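Ticket 335 — Camera comparison, outdoor route
Opened by: Ya-wen Tam
Status: Pending

The Makier camera was installed in place of the Birley unit in August. On the downhill section beside the stone wall, the controller loses its lane estimate for up to 5 seconds where tree shade meets sunlit asphalt. Exposure lock was disabled for both units. 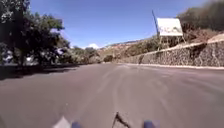

Mwangi Kimaro replied that the Birley unit had shown the same fault on firmware 176, and asked that both cameras be run again with the controller gain unchanged.

Request accepted. Seven passes per camera are planned — logs to be attached to this ticket.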